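Laundry Handling Episodes: Birnwood Home Set

January 6, 2026
By Kurniawati Yeoh

## Summary

This data card covers 496 episodes of a two-armed robot moving laundry between a top-loading washing machine and a plastic bucket or basin. The episodes belong to the Birnwood project, which looks at what happens to the jobs of home-help workers when part of the washing is handed over to a machine. Drerkham employs the workers. Aguirre maintains the robot software and the labels.

Each episode has synchronized head and wrist video, joint positions, gripper state and a one-line task label. The full set holds 1,986 labeled segments.

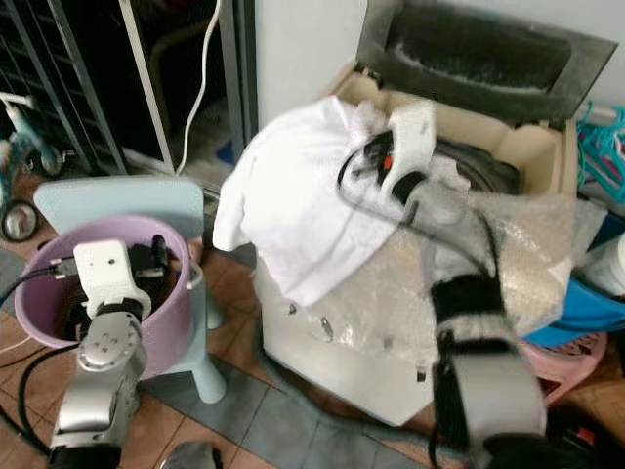
Head view, both arms, bucket on a child's chair.

## Tasks

There are 3 task labels:

- `unload`: take cloth items out of the machine
- `place`: put a held item into the bucket or basin
- `regrasp`: let go and pick up again, usually after a bad grip

Items are light household textiles. Segments are cut when the gripper opens or closes, so a single shirt can produce several of them. Labels were checked by a second person in all 496 episodes. 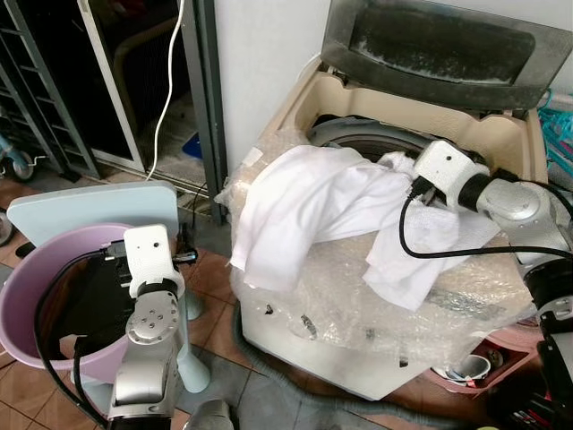

Wet cotton is the hard case in general. It folds over itself and sticks to whatever is next to it, and the gripper often comes up with two items when the label says one. We left those segments in and marked them `multi`. Please don't filter them out before reporting a success rate. The workers deal with the same tangle every day, and a rate without it doesn't tell them much.

## What changed for the workers

Before the trial, a home-help visit at Drerkham included loading, unloading and hanging. Unloading is the part people complained about, mainly the bending and reaching. During the trial the worker still sorted, loaded and hung everything. The robot did the unloading while the worker was in the same home, close enough to stop it.

Interviews were held in March. Most workers said their backs felt better on laundry visits. Several also said the visit felt more broken up, with a task started, left, and then checked on. Two objected to being asked to watch the robot and cook at the same time, and the visit plan was changed so that watching is now listed as its own task with its own minutes.

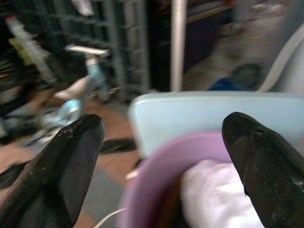 Paid hours per visit were kept the same for the length of the trial. That was a condition the workers set before agreeing to take part. What happens to those hours afterward is not settled, and nothing in this data answers it. Interview notes are not included in the release.

## Known problems

- Wrist video blurs when the arm swings quickly. Use the head view for those segments.
- Cables and household items sometimes hide the cloth.
- Machine height and basin position vary between homes. Do not assume a fixed layout.
- Gripper force is logged as a value from 0 to 100 and has no physical unit.

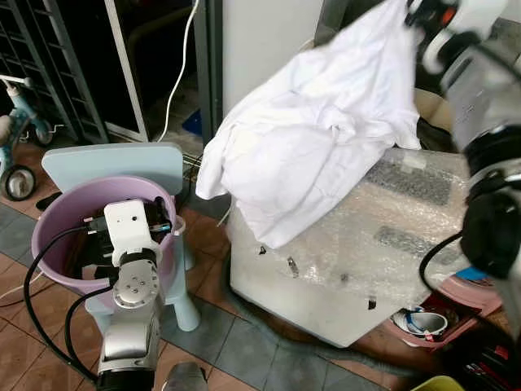
Head view, right gripper lifting a white garment.

## Files and access

Episodes are stored one per folder under `episodes/`, with labels in `segments.csv`. Load them with the Cerkari reader, or read the video and CSV files directly. The reader drops the `multi` flag by default; pass `keep_flags=True` to keep it.

Access is by written request to the Birnwood project. Faces and voices of workers and residents may not be added back from other sources. Send label corrections with the episode number and the segment start time.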